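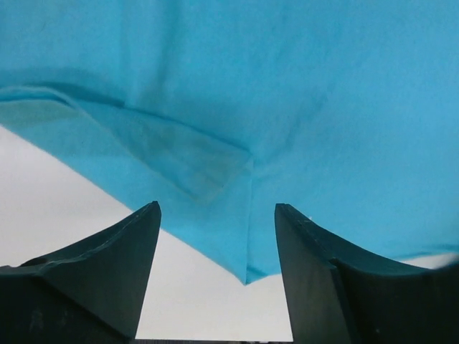
One of our reviewers asked why we didn't just script the folding and skip the teaching altogether, and I think that's a fair place to start this section, so thank you, Reviewer 2. My short reply is that we tried. The script lasted one afternoon. Cloth never hangs the same way twice, and every rule we wrote for finding a corner needed another rule to rescue it.

Figure 3. Wrist view during a teleoperated demonstration. A corner of the blue cloth hangs between the open fingers and hasn't been grasped yet.

4.2 Collecting the demonstrations

So we taught the arm by remote control instead. I did a lot of the driving myself, with the Kotetti hand controller, and I'll admit I was terrible at first (my early episodes are still in the set, and you can probably spot them). We recorded 200 demonstrations of the corner grasp. Before those we also tried guiding the arm by hand, which felt lovely and natural - you just take hold of the wrist and push - but my own forearm kept wandering into the wrist view, and the learned policy got oddly fond of sleeves. We threw out 13 of those hand-guided runs and switched over for good.

The moment I care most about is the one in Figure 3. The corner points down into the gap, the fingers are wide apart, and the driver has to decide whether to close now or creep a little closer. People differ a lot here! I tend to hover. One of our other drivers goes straight in, and her episodes are far shorter than mine. We kept both styles, and didn't trim the hovering, though the Barrientos baseline we compare against does trim its pauses.

Each driver got 2 practice sessions before we saved anything. The logging software, Dretari, stores the wrist video together with the finger opening and the controller pose, and labels are added afterward by whoever drove. I'd do that part differently next time - labeling your own mistakes a week later is slow going, and I changed my mind about what counted as a clean grasp more than once. The definition we finally settled on is in the appendix, along with the controller settings.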